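# Clengate: the glass drop, in pictures

In February, an arm running the Zeltusix handling software let go of a glass bowl over a walkway at the Clengate workshop. The bowl broke and a technician cut her hand picking up the pieces. Grerkura, the company that sells Zeltusix, put out a one-page notice calling it "an isolated grip event." The fault log from that week has 21 entries under the same code, so I have trouble with the word isolated.

This page covers the demonstration work the software learns from. Most of the argument since the accident has been over the arm, its brakes and its fingers. I think too little of it has been over the demonstrations.
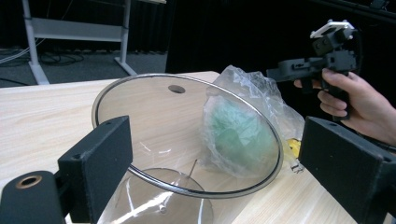

Grerkura's explanation is that the arm misjudged how far its fingers had closed. The company blames a worn sensor, replaced the same day, and considers the case closed. Maybe so. But a worn sensor should give bad readings on everything it picks up, and the log shows trouble almost entirely with see-through items. Look at what the software is asked to learn from: a clear pot lid with the wood grain showing straight through it, a crumpled clear bag just behind, and glare across both. The steel rim is the easiest part of that lid to find. I asked Grerkura whether the model was finding glass or only finding rims, and got the one-page notice again.

The training set for the release in question had 1297 recorded demonstrations. After the accident, 200 of them were pulled for what the release notes call "width mismatch," meaning the recorded gap between the fingers didn't agree with the video. Those notes came out before the sensor was blamed. If the recordings were already known to be off, a new sensor on the arm doesn't fix them, and the units in the field were still running the old model when I last checked.

Barta, the outside firm hired to review the incident, spent 2 days on site. Its report is careful about the arm: mounting, stop button, cable wear, all checked. The recordings get a single paragraph, which says they were "supplied by the client and assumed correct." I'd like to know who decided that was a safe thing to assume.
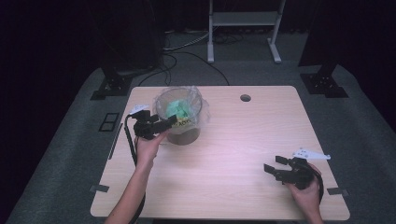

**Words:** Dagný Þorgeirsson | **Posted:** September 3, 2018

A two-handed demonstration, with a black gripper in each hand. The left one is up against a clear container lined with a plastic bag, and the right one is open with nothing between its fingers.

Grerkura says two-handed demonstrations like these are its best material, and they may well be. They also need two finger widths recorded correctly at the same moment, plus a video that can tell a container wall from the loose plastic around it. The company's own manual says to recheck the zero point of each gripper before every session. I asked for the check sheets from the months before the accident. I was told they exist. I have not been shown one.

What I'd accept as an answer is pretty modest:

- the zero-point sheets, with the blanks left blank
- the pulled recordings, or at least a list of what objects were in them
- a drop test on clear glass using the old model and the new sensor together

The last one would take an afternoon. If the bowl stays in the fingers, Grerkura is right about the sensor and I'll say so on this page.

Clengate has since moved the walkway to the other side of the room and put up a guard rail. The arm is back on clear glass.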